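4. What the Rindix kit was like to live with

4.1 Unboxing and setup

I had five of these kits on my bench at one point or another while writing this paper, and the Rindix is the one I kept going back to, so it gets the longest section. It ships from Flestumov as a gripper, a wrist camera, a mounting bracket and a license for their teleoperation software, which is called Brukeo. You bring your own arm. Ours was the same one we used for the Lü kit in Section 3, and I kept the controller settings identical so that any complaints I have below are complaints about the kit.

Setup took most of a Friday afternoon. The bracket went on without a fight, the camera was recognized on the first try, and then I lost close to two hours to a firmware mismatch between the gripper and Brukeo. The support desk answered my email the same day (nice!), but the fix they sent was a link to a page I had already found through a search. If you are a small lab with one person doing the wiring, budget for that. The printed manual is thin, and the online one is written for the older gripper with the short fingers, so the torque tables don't match what you are holding.

Once it was running, though, I really liked it. The fingers are long and the closing motion is smooth enough that you stop thinking about it after a few tries. Brukeo shows you the wrist view next to an overview, and I found myself using the wrist view almost all the time, even for moves where the overview would have been the smarter choice. I have a theory that this is just because the wrist picture refreshes faster, but I didn't measure it.

4.2 What the wrist camera sees

I want to spend a little time on the camera, because it's the part of the kit that Flestumov advertises the hardest and the part where I changed my mind the most. The brochure calls it a close-work camera. Fine, but a wrist camera goes wherever the wrist goes, and when the wrist tips back you get a whole lot of room. Both fingers stay in view along the bottom, and after that you are looking at ceiling, lights and whoever happens to be standing nearby (Figure 7). Anyone training a policy on this kind of footage should plan for it — a model that has only ever seen tabletops is going to have a rough day.
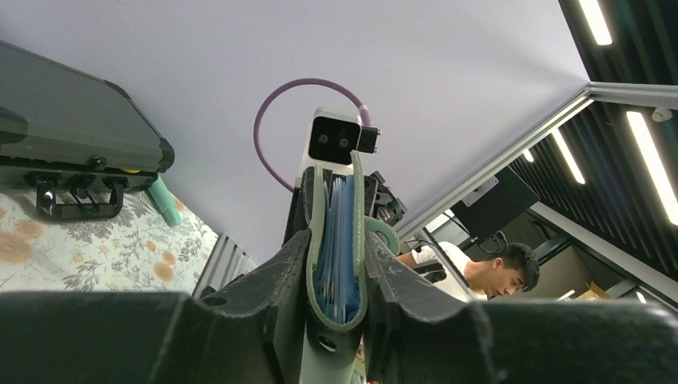 Figure 7. Wrist view with the camera tipped steeply upward. The two black fingers are at the bottom, with an upright holder full of translucent blue sheets between them and a white two-lens camera module above it.

4.3 Numbers from the trial

We logged 359 pick attempts with the Rindix kit over the trial in June, spread over five operators. I threw out the attempts where the arm itself faulted before the fingers started to close, and those are not in the 359. Everything else stayed in, including my own very clumsy first morning.

Thin, floppy items were the hard ones. Single sheets of plastic slid off the fingertips more than I would like, while small boxes and tubes were close to boring. Operators who had used the Lü kit first tended to squeeze too hard on the Rindix, and it took them a while to unlearn that. I did it too. The force slider in Brukeo is unlabeled at the low end, so you can't tell a gentle grip from a very gentle one except by feel, and over teleoperation there isn't much feel to go by. A simple scale on that slider would fix half of my gripes.

The other thing I'd flag is the price. Our quote came to $1,225 for the kit with a one-year software license, before shipping, and spare finger pads are extra. For comparison, the Lü kit cost us less up front but has no software at all, and I spent enough evenings writing my own logging scripts for it that I wouldn't call it the cheaper option. Your evenings may be worth less than mine (or more, in which case definitely buy the one with the software).

One open question is how the pads hold up. Ours still gripped well at the end of the trial, but a single month doesn't say much about wear, and Flestumov wouldn't give me a replacement interval when I asked. I've kept the kit mounted and will go on logging with it for the long-run comparison in Section 6.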